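Moving week, part two: the laundry situation

So we're in! The boxes are (mostly) in the right rooms, the cat has come out from behind the water heater, and I have eaten takeout noodles five nights running. Several of you asked for an update on the new place in Sastport, so I'm writing this on the floor with my back against a bookcase that still has no shelves.

The biggest change for me is having laundry at home. For six years I hauled everything down to the Doucet Street laundromat, 29 steps down from our old door and 46 quarters in a sock if it was a sheets week. I knew which dryer ran hot and which chair wobbled. I thought I'd miss it more, and I kind of do miss the reading time. I got through a whole Lesia Stelmakh mystery series in there, one spin cycle at a time.

Now I do tiny loads whenever I feel like it, which is probably terrible for the water bill. I also have to be my own last-sock inspector, and I'm bad at it. There's always some little scrap of something left in the drum.

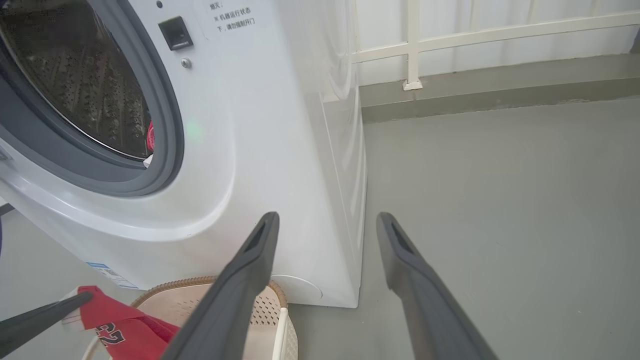 What I got rid of

Some 400 books, if you can believe it. Edmund Dudek from the used bookstore came over with his van and took 12 boxes, and he was very kind about the water-stained ones. I kept the cookbooks, all the Stelmakhs and my grandmother's atlas.

The futon went too. Goodbye, futon! You were awful to sleep on and my brother still complains about you.

What I'm still looking for

The good scissors. The cord for the lamp. The lid to the blue pot, which I know I wrapped in a beach towel back in October when I got overexcited and started packing way too early.

Next up is painting the hallway. I have three swatches taped up and I hate two of them, so that's sort of a decision. If you have opinions on yellow, leave them in the comments.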